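Workshop Notes: Two-Arm Disassembly Cell, August 2025 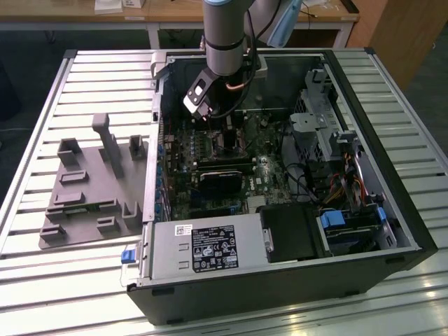
The gripper over the motherboard of a Dell tower. The gray fixture plate is at left, with one small circuit board in a slot.

The disassembly cell at the Tamberg workshop has moved from bench trials on loose parts to work inside a full desktop case. The aim of the build is modest: take a donated tower with the side panel already off, remove the small boards and memory, and place each part in a known position on a plate so it can be tested and logged. Welington Barros and Chrysanthi Gkikas are building the cell. Hilkka Nieminen is writing the control code.

Mechanical

The tower lies on its side on the slatted aluminum bench. Earlier runs had the case standing upright, and the arm had to reach in horizontally with the wrist near its joint limit. Working from above removes that problem but adds another. The case walls limit how far the gripper can tilt, and the CPU cooler and graphics card take up much of the space over the board. Approach paths are now planned straight down to a clearance height of 80 mm above the motherboard, with any rotation done before the descent.

The fixture plate is printed in gray filament, with the raised slot blocks set in staggered rows. The stagger gives the fingers room to open without hitting the next block. Slot width was the main source of trouble. The first version held boards too tightly, and the arm stalled on insertion. The current version has a lead-in chamfer on both long edges and 2 mm more clearance at the ends. The plate file is in the shared folder under Parkach, revision 764. Please do not print from older revisions.

Control

Hilkka has rewritten the motion layer so that each arm holds its own queue and must request the volume over the case before entering it. The second arm stays parked outside until the first one reports clear. This is slow, with a full pick and place taking roughly 200 seconds, but there have been no contacts between arms under the new scheme. Speed will be looked at once the grip is repeatable.

Grip force is set per part type in a plain text table. Memory modules and bare boards have separate entries. Cable connectors have no entry and are still unplugged by hand. Loose cable bundles remain the most common reason for an aborted run. They shift when a nearby part is pulled, and the stored path is then no longer safe. Tying them back toward the drive cage before a run helps.

Known issues

The wrist cable can catch on the case wall at low approach heights. A longer service loop is on order from Storside.

Latches are released by hand. A printed hook tool was tried and bent.

The plate creeps on the slats if it is not clamped. Use both clamps.

Next steps

Theophilus Ayaaba is drawing a wider plate with slots for expansion cards. A review of the cell is planned for December, with a decision on whether to attempt screws. Members with spare towers of any make can leave them on the Tveit shelf with the drives wiped and a note of the model taped to the case. Questions about the code go to Hilkka, and questions about the plate go to Chrysanthi.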